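Plate drive fills the shelves at Anirthorpe hall kitchen

August 9, 2026

Anirthorpe – The community hall kitchen has its plates back. More than it started with, in fact. An appeal that went out in May asking for spare white dinnerware closed last night with 1,279 pieces handed in, well past the 979 the hall said it needed to serve its big suppers without renting.

Rental was the problem. The hall was paying $390 a time to have plates trucked over from Drenlow, then paying again for anything chipped. Three suppers this spring ran over budget on that alone, said Nandini Sundaram, who runs the kitchen bookings.

"We asked for white, any shape," she said. "Ovals, rounds, the squarish ones. As long as it stacks."

The biggest single load came from the Sukprasert restaurant on the main street, which is changing over to colored stoneware and gave up its old serving platters. The rest turned up in twos and threes, wrapped in newspaper, left in boxes by the side door. One box had a gravy boat in it and no note. Owner can collect.

Sorting has been going on most evenings. Every piece gets washed, checked along the rim for chips, wiped with a cloth and put with its own kind before it goes on the shelf. Rejects go to Braulio Camacho, who wants them for a mosaic wall behind the hall. He has 16 so far and would like alot more, he said, but not on purpose.

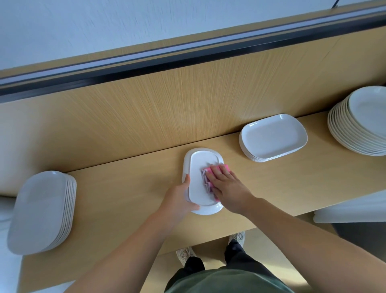 The ovals are the awkward ones. They take up more shelf than the rounds and slide if the stack gets too tall, so the kitchen is keeping them on the lower shelves near the hatch. Rounds go on the long wall. Rectangular plates, the fewest of the lot, are being kept for desserts and bread.

Cirilo Ocampo has offered to build two extra shelves out of leftover boards. Work starts when the brackets arrive. Until then part of the collection stays boxed in the back hallway – please don't lean bikes on it.

Groups that want to borrow plates for there own events can sign them out at no charge, with a refundable deposit. Bookings through the hall office. Plates come back clean and dry, Sundaram said, and in the same boxes they left in.

No more plates needed for now. Soup bowls, yes. Same side door, mornings only.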